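Skiltelport Toy and Game Library
Progress report to the Galindo Fund, second period

Dear Solange,

You asked for something short and readable this time, so I've left the spreadsheets in the other attachment and I'll just tell you how we're getting on. Mostly well! We now have 204 families signed up, and the Wednesday session is so busy that we've started opening the doors at half past two to get the queue out of the wind.

The big job since November has been the catalogue. Bahman Jalali has gone through every box in the back store, and we own far more than any of us thought – 600 games and toys fit to lend, plus a heap of jigsaws that still need checking for missing pieces (if you know anyone who enjoys that sort of thing, send them our way).

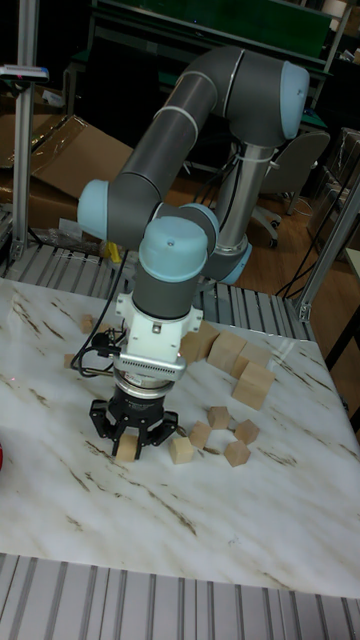

The labels from Predora came late and the first batch wouldn't stick to anything with a curved side, so we had to go back and ask for the stronger ones. They swapped them free of charge, but it cost us a fortnight, and the under-fives shelf was only finished last week. Everything on it now has a number, a photo card and a list of parts tucked inside the lid.

Loans are the bit I'm most pleased with. Board games go out for three weeks and nearly all of them come back on time. Baby toys are slower, mainly I think because parents get to our door, find the pushchair won't go up the step, and leave it for another day. Higinio is pricing a ramp.

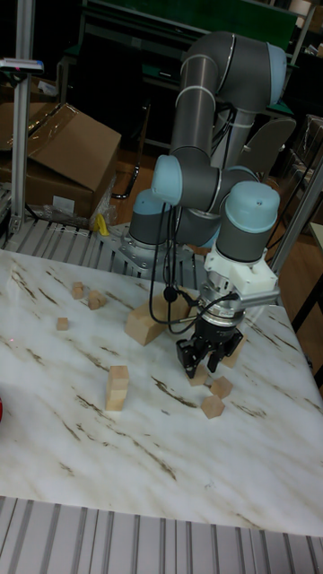 Building toys have been our biggest surprise. We bought very few in the first period, thinking every home had some already, and then spent months apologising to people who wanted them. What they ask for is plain blocks, a small cluster like the one on that marble tabletop, with no batteries and no instructions. Consuelo has found a supplier who sells them by weight, and I'd like to move £2,000 across from the outdoor toys line to pay for a proper stock. Could you let me know if you're happy with that?
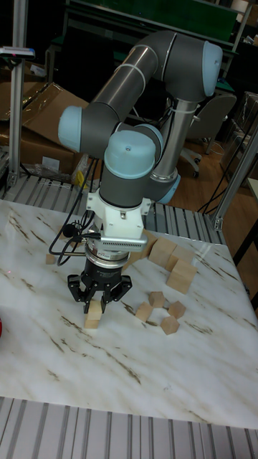
The arm over the marble-patterned tabletop.

We've had less luck with the evening opening. We tried it for 3 months and some nights I sat there with a flask and one family. Sipho Modise reckons we should try Saturday mornings at the Zarka hall instead, as the football is next door and parents are hanging about anyway. I think he's right, so we'll stop the evenings at the end of this month.
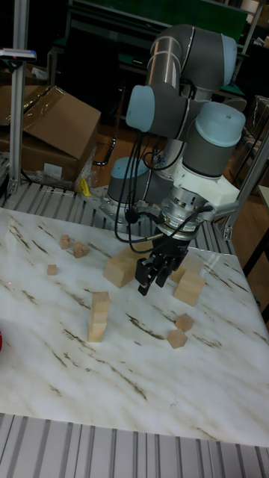 Money is on track otherwise. Heating was higher than I'd put down, postage was lower, and the insurance renewal went up a little but I'd allowed for it. The receipts are all scanned apart from two from the paint shop, which I'll chase.

Do come and see us if you're passing – any Wednesday, and there's always cake.

Best wishes,
Higinio's other half of the office, Consuelo Meléndez's desk neighbour, and your usual correspondent at the toy library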